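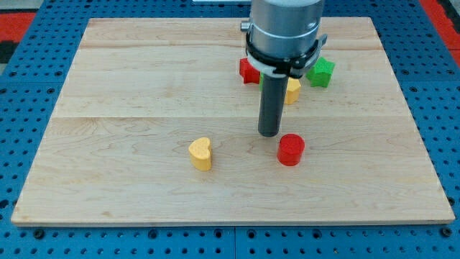 Come and push some blocks with us: people wanted for controller trials, July

Hello! I'm Sandra Inskip and I run the small test bench at Hanberg. We're looking for people to help us compare two ways of steering a robot arm, and you really don't need to know anything about robots to take part (if you can play a simple video game, or even if you can't, we'd like to have you).

What you'd be doing

You sit at a desk beside the bench and move the arm with a hand controller. On the end of it is a plain rod, so there's no picking up, just nudging. The job is to push small coloured blocks across a wooden board to wherever the task card says: the yellow heart next to the red cylinder, say, or a green star over to the front edge. It sounds easy. The star spins away from you if you catch it on a point, and I still get cross with it.

You'll use both controllers, the Eltico joystick and the Canano handheld, in an order we pick by draw. Each gets a practice go and then a set of timed pushes. Afterwards I'll ask which one you liked and what annoyed you, and I do want the grumbles - they're more use to me than the times, some days.

We've logged over 1000 pushes so far, nearly all by people who work here, and we're far too used to our own kit. That's why I'm asking outside the building.

Who we're after

Anyone aged 18 or over who can sit at a desk for a morning or an afternoon. Left-handers especially please, we've had hardly any! Glasses are fine. You'll need to be able to tell red, green and yellow apart for this round, sorry. If you took part in the Saengthong gripper study last year you're welcome back, but please say so on the form.

Pay and practical bits

Each session is 185 minutes including two breaks, and we pay £45 plus local bus fare. Tea, coffee and decent biscuits provided. Sessions run all through July, mornings or afternoons, and we're in Room 513, which has step-free access from the car park side. We record the arm's movements and your answers to the questions, and your name is kept apart from both. You can stop whenever you like and you'll still be paid.

How to sign up

Ask for a form at Hanberg reception or leave your name there for me, with a note of mornings or afternoons. I'll start filling slots from 19 June 2023 and I'll ring you back myself - might take me a day or two if the arm's playing up.

Sandra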